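Home | Lists | Archive | By thread | By date | Search | Join

Ametti House Shared Kitchen and Desks list
Thread: The back desk, again
From: Stelios Galanis
To: everyone on the list

On Saturday, Vangelis Drakos wrote:

> Could whoever is in charge of the back desk please do something about it.
> I came in to write one letter and had to write it on my knee. The
> cupboard in the kitchen is half bare and yet everything anyone has ever
> drunk, shaken, sprinkled or half finished seems to have moved to the
> desk. I don't want to name names. I don't have to, one of the things has
> a great big number on it and we all know who has been going to the gym.
>
> I propose we throw the lot out and start again.
>
> V.

Vangelis, and all,

There is no one in charge of the back desk. I went back through the list to check, and the last person to be given the job was Tanvir, who took it on in January, sent one message headed "New rules for the desk", and then moved upstairs to the Prerkton room, where he has a desk of his own with a lock on the drawer. I draw no conclusions.

I am against throwing the lot out. The last time we threw the lot out we also threw out the spare key to the meter cupboard, which was living in a jar of what we had all taken for rice, and it cost us 73 pounds to have a man come and look disappointed at the door. So before anybody arrives with a bin bag, can we please go through the stuff like grown-ups. I have an hour on Saturday morning and I am willing to spend it on this, which should tell you how the rest of my week looks.

What I suggest, in the order I'd do it:

1. Bottles first. They are the worst of it, they fall over, and when one goes it takes its neighbours along. Anything empty gets rinsed at the kitchen sink and goes in the recycling, cap and all. Anything with something in it gets opened and sniffed by a person of good character. If you want yours kept, put your initials on the cap. The plastic one with the green domed cap and the sunflower sort of badge is the one I keep being asked about, and it isn't mine, so if you love it, speak.

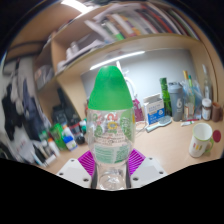 2. Jars and tubs. The brown glass jar with the white lid can go back to the kitchen, along with the small brown tub beside it. I'd like both of them labelled with what's inside. "Misc" is not what's inside. Themis, I am looking at your handwriting when I say this.

3. The shaker. Grey, large white 6 on it, discussed above by Vangelis with his usual tact. I don't mind it existing. I mind it being shut and left, and anyone who has opened one of those after a long weekend will know why. Whoever's it is, take it home, wash it, and bring it back if you must.

4. The tall green can with the leaves on. If it's tea it belongs with the tea. If it isn't tea, I'd prefer to be told in writing before I put the kettle on. The white and blue box next to it can be read by somebody who has brought their glasses, and then it can go wherever the small print says it should.

5. Mugs. One mug per person may stay on the desk while that person is sitting at it. I know the white one with the green handle and the little stripes is a favourite and I know it never makes it back to the hook. It was bought for the kitchen, out of kitchen money, and I'd like it to visit the kitchen now and then.

6. Glass bottles at the back. I've no quarrel with glass, but the tall one leaning on the wall makes me nervous every time the door bangs. Flat in a crate or out, please. Spyros has a crate left over from the Cormier order, if he can be parted from it.

7. Wipe down. Warm water and a drop of washing-up liquid, well wrung out, then a dry cloth. Please don't use the orange spray. It's a wooden top and the orange spray is for the hob. We have had this conversation, and the little table by the stairs has the mark to prove it.

After that I'd like us to try a tray. One tray, at the right-hand end of the desk, and if your thing fits on the tray it may stay, and if the tray is full then your thing is the one that goes home. Jastine's on the corner have a plain one in the window. I will buy it and put the receipt in the tin, where it can join the others.

Before I forget, the kitchen cupboard really is half bare, Vangelis is right about that. The middle shelf has a 500 gram bag of lentils, 2 candles and the lid of something. There's plenty of room for everything I've listed. It's four steps further than the desk, I grant you, and one of them is round a corner.

Replies to the list please and not to me, I can't keep telling you each separately what the others said.

Stelios

PS The tap in the kitchen wants turning off gently. It isn't broken, it just has feelings.

Comments on this message

Themis Tsolakis
"Misc" was accurate at the time of writing. I'll come on Saturday and bring labels, and a pen that isn't mine so you can't complain.

Spyros Gavalas
You can have the crate. I want the crate back.

Tanvir Wickramasinghe
For the record the new rules were very good and are still in the archive. Rule one was a tray.

Vangelis Drakos
I still say bin bag. But I'll do the sniffing if no one else of good character turns up.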